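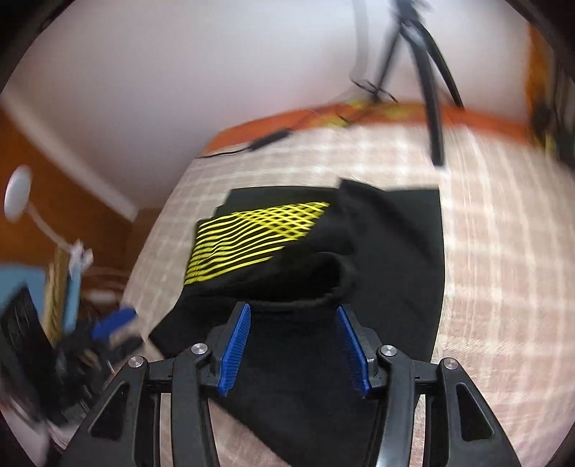
Black top with yellow lattice print, on the beige grid cover, before the next fold.

April, 14:20. Garment folding, dark knits.

Continued with the Kundar fold order: sleeves in, sides to center, hem to collar in two turns. Target footprint is 9 inches wide, to fit the Stumitent drawer inserts. Pile at start was 66 pieces, mixed tops and T-shirts. 40 folded by the time of writing.

Black tops are slower than the light ones. Seams do not show against the body fabric, so the center line has to be found by touch or taken from the print. On the one with the yellow crossing lines the print sits to one side and fades out, so it is no use as a center mark. Used the collar instead. Collar rib holds its shape and pulls the cloth next to it into a ridge. Smooth from collar toward hem first, then outward. Doing it in the other order moves the ridge without removing it.

Surface: bed, beige cover with the fine white grid. The grid is fine for squaring an edge by eye but the lines are faint, and the padding gives under pressure. Folds pressed here open up again by a few millimeters. Same batch on the hard table at Kekix stayed flat. Worth repeating on a board laid over the cover.

Stretch knits: second turn springs back if the first is too tight. Leave a finger width at the turn.

Stacking – collars alternate left and right, otherwise the pile leans after nearly 9 pieces. Dark stack kept separate from the light one, lint transfers.

To do: cut board to insert width. Ask Khương for the spare drawer insert. Relabel bin 2,053, tag has come off. Long sleeves next.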